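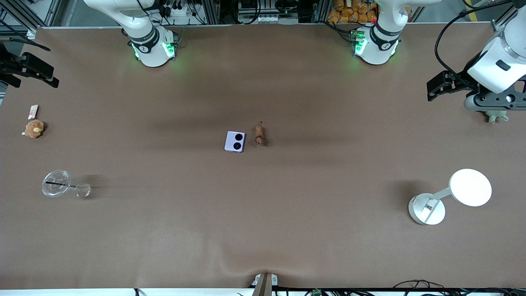 Lavender flip phone, folded, with the camera side up. Brown table covering, matte finish.

Placing folding phones on a covered table, and creases at the front edge

Posted by Fasivdale Lending Services
Category: Small electronics, handling and storage

Our office lends phones to residents for periods of up to 15 days. We have recently added square flip phones to the collection, and we are revising the written procedure for the return table. The table has a smooth brown covering which lies flat over most of its area but dips and creases toward the front edge, near the middle.

We would appreciate guidance on two points. First, should a folded phone be laid with the camera side up or down while it waits to be checked in? The present procedure was written for ordinary phones and says only "screen up," and staff have read this in different ways. Second, can the creases be removed without replacing the covering? It was purchased through Rosholm and the supplier's sheet does not mention wrinkles. The covering is in good condition otherwise, and we would prefer to keep it through January.

2 replies

Ratar Equipment Room

With regard to the first point, our rule is folded, camera side up, near the center of the table. The lenses on these phones often stand slightly above the cover, and any grit on the table will be under them if the phone is turned over. The main screen is protected while the phone is closed. The word "screen" should be taken out of your procedure altogether for this type of phone, as some models have a second screen on the outside and the instruction then means two different things. We use "lenses up."

Please also note the following, which we added to our own sheet last year:

Wipe the table with a dry cloth before the first return of the day.
Close the phone fully before setting it down. Do not press on the cover to close it.
Leave a hand's width between the phone and any other item.
Do not stack folded phones, even for a short time.
Place the charging cable in its own tray.

We handle roughly 4,000 loans a year, most of them laptops and ordinary phones, so our experience with the folding type is limited. Scratches on the cover have been the usual complaint - hinge trouble has been rare.

As to the creases, lift the covering at the front, smooth it from the center outward and fasten it again underneath. If it was cut too large, the extra material will keep pushing back up until it is trimmed. Leave 5 inches to fold under. Do not use an iron unless the supplier confirms in writing that the material can take heat.

Kioko Branch Office

We had wrinkles as well. Ours went away after a few weeks, although the table was also moved during that time and someone may have pulled the cover straight. We cannot say which it was.

Camera side up is correct. Our form has a box for it. Staff should remove any case before inspection, and the case should be returned with the phone.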